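Search this site
Search
Speaker notes: Small kitchens, shared kitchens
Ileana Toma, Lirkville, 29 Jan 2025 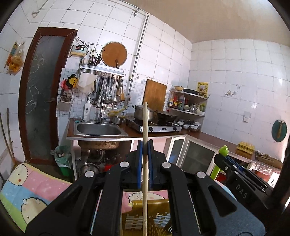
Slide 1. Kitchen with tiles and a yellow basket.

Good evening. Please leave the slide on while people find a seat. Thank Iulian Furtună for the invitation.

Start with the house in Avram Street. Five households, one kitchen, one stove. I lived there for seven years and I still dream of the queue for the oven.

Slide 2 – the cupboards. Every family had a shelf with a name on it. Salt and oil were common, and we paid for them from a jar. Ask the room: who here shared a kitchen as a student? Wait for hands.

Slide 3 – the survey. We sent 2,418 letters and over 300 came back. Speak slowly here, I always hurry with numbers. The most frequent complaint was noise in the morning. Dirt came only second, which surprised me.

Slide 4 – the rota. Read the one from October aloud, with the crossed-out names. (Do not read the remark about the soup.)

Slide 5 – storage. Baskets are better than deep drawers when many people use one room. Mention the Stakar flats, where the shelves are open.

If there is time, tell the story of the Easter bread. If not, go to questions.

Contact | © Palline Housing Talks | Back to top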